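Gudeta Open Day

The Gudeta Open Day is a yearly public demonstration of small two-armed robots held at the Drurnaro workshop building. It is run by the Bulex Tabletop Handling Group, a team that works on sorting and packing small household goods. The event takes its name from Gudeta, the long ground-floor room where most of the benches stand. Admission is free, and visitors may come and go between the morning and evening sessions.

History

The first open day was held in February, in a single room, with one pair of arms and a borrowed projector. It was planned as a short visit for students from a nearby technical college, but the doors were left open and people from the street came in as well. The group had expected the arms to be the main attraction. Most of the questions turned out to be on other matters, chiefly how the objects were chosen and what happened when one of them was dropped.

The following year the event moved into the Gudeta room and was given a printed program. Chaltu Gebretsadik, who had joined the group as a technician, took over the planning and divided the day into separate sessions. Before that, visitors had often arrived in the middle of a long run and left before the end of it. Attendance has since reached 1,000 people in one day. A limit of 50 visitors in the room at a time was introduced after the third open day, when the noise made it hard for operators to hear one another.

Sessions

The program normally has 7 sessions, each built around one task. Early sessions use soft or forgiving items such as folded cloths and sponges. Later ones move on to goods with caps, lids and narrow bodies. The medicine cabinet session, held at 2 p.m., is the best attended and is usually repeated in the evening.

In this session, small items of the kind kept in a bathroom or kitchen cabinet are set out on both sides of a clear plastic container. The arms are to pick them up and place them inside. Each arm normally takes the items on its own side, although the operator may ask one arm to reach across. The order is left open, and two runs with the same layout can go quite differently. 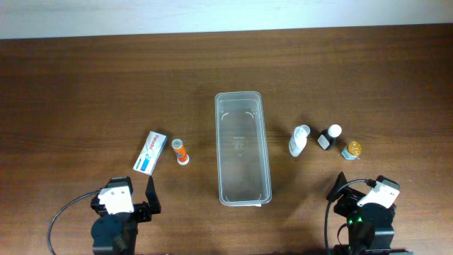

Bulex Tabletop Handling Group – Drurnaro workshop, Gudeta room

The items are picked for their differences in shape. A small medicine box has flat faces and can be gripped across its narrow side, but if it lies at an angle the gripper has to turn to match it. A tube standing on end is easy to knock over. Bottles call for a choice between the body and the cap, and a small jar with a metallic lid can slip if the fingers close on the lid alone. A clear container brings a problem of its own: the table shows through its walls, which can make the edges hard for a camera to find. The group tried a colored tray for one season and went back to the clear one after operators said the task had become too easy to be worth showing.

Between runs the table is reset by hand. Visitors are sometimes invited to choose the new layout, within limits set by the operator. Items may be turned or moved closer together, but they may not be stacked, and nothing may be placed behind the container where the arms would have to reach over it.

Equipment

The arms are mounted at the near side of the table, with the grippers pointing toward the work. Each gripper closes with flat fingers. The software that runs the sessions is called Zilero and was written within the group. It records every run, including those shown to the public, and the collection now holds 3,000 of them. Failed runs are kept along with the others.

Yae Onishi, who wrote the first version of Zilero, gives a short talk before the medicine cabinet session. It covers how a run is started and stopped, and what the operator watches for. Onishi has said that she prefers to show a slow run with a mistake in it – "people lean in when the bottle tips" – and the talk usually includes a recording of one.

Visiting

Visitors stand behind a painted line on the floor. Children are welcome, and a low step is provided at two of the benches. Flash photography is not allowed during a run. Bags and coats are left on the racks in the corridor, as the space between the benches is narrow.

Groups from schools are asked to write ahead. They are normally given the first session of the morning, before the general public is admitted, and may stay on afterward if there is room. The building has step-free entry from the yard side. The street entrance has three steps and is closed during the evening session.

Reception

The open day has been covered by the local paper several times, mostly in short notices. One longer article complained that the arms were slow and that a person could have packed the container in a few seconds. Gebretsadik replied in a letter, agreeing with the point on speed and inviting the writer back for the evening session. A copy of the letter hangs by the door of the Gudeta room.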